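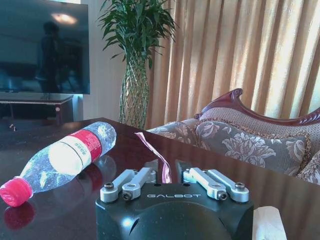
Wrist view, bottle on its side at left, ribbon strip behind the gripper.

Plinotcombe home tasks group, weekly minutes
October 10, 2019
Chair and notes: Roxana Grajales. Two apologies recieved.

1. Last minutes
Agreed, no changes. Action on the spare gripper cable carried over again.

2. Table clearing by remote control
Prunirix task sheet, version 2. Operator drives both arms, picks items off the coffee table one at a time, drops in the bin, homes the arms, stops recording. Total now 1,285 demos across all the living room tasks, 194 of them table clearing. Target from Ccori is another 100 before January. Roxana thinks OK if we keep two operators on rotation. Nobody objected.

Start pose discussed at length. Several operators start with grippers low and out past the table corners, others start over the tabletop. Policy side wants variety, labeling side wants one pose. Settled: low start stays the default, over-table allowed if logged in the notes field.
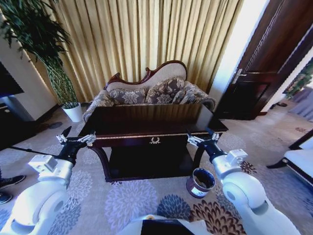
Head view, grippers at the two front corners, bin on the carpet in front of the table.

3. Bin position
Bin has been in front of the table in one set and further right in another. Keep varying it, but both arms must be able to clear it on the way down. Operators to check reach before hitting record, not after. If it gets knocked, finish the take, mark as failed, do not delete!! Failed takes were going missing in the summer and we lost the recovery examples with them.

4. Object layouts
Bottle, snack wrapper and tissues is the standard mix. Row layout is fine for training new operators, too tidy for everything else. Mix up angles, put things nearer the back edge, let items touch. Tissues are still the hardest, fingers close over the top and come up with nothing. Suggestion to approach lower and slower, pinch from the side. Momwood notes say the same.
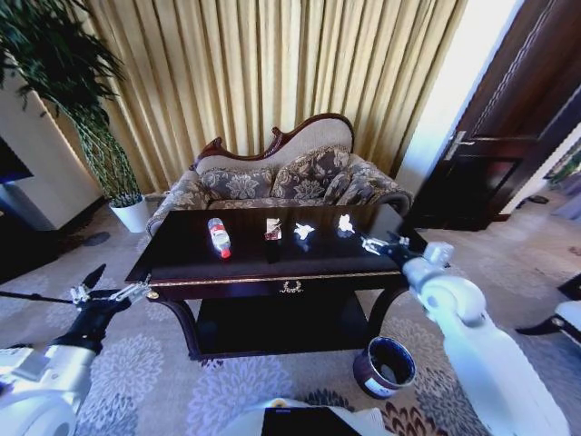
Row layout: bottle, wrapper, two tissues. Right gripper beside the end tissue.

5. Which arm
Sheet says nearest arm takes the item. Some operators doing everything with the right becuase it's their better hand. Please don't. Bottle at left goes to the left arm. Handing over between arms is a separate task and has its own sheet, do not mix them.

Idle arm: hold it still, gripper open, clear of the other arm. Small wobbles from the operator's resting hand show up in the joint data and labeling has to trim them.
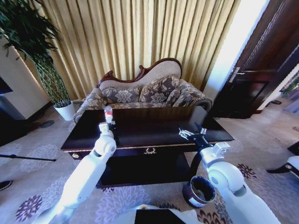 6. Showing by hand
Short item, ran out of time. Moving the arms by hand gives smoother paths but whoever does it ends up in the head view. Remote control stays the method for table clearing. By hand only for wrist angle practice, not to be counted in the total.

7. Actions
Roxana: update task sheet with start pose and idle arm wording, send round.
All operators: log start pose in notes field from next take.
Labeling: list of takes where wrong arm used, no names needed
Cable: still open

8. AOB
Wrist camera and head camera clocks drifting apart on long takes. Restart both at the break for now. Next meeting same time, same room.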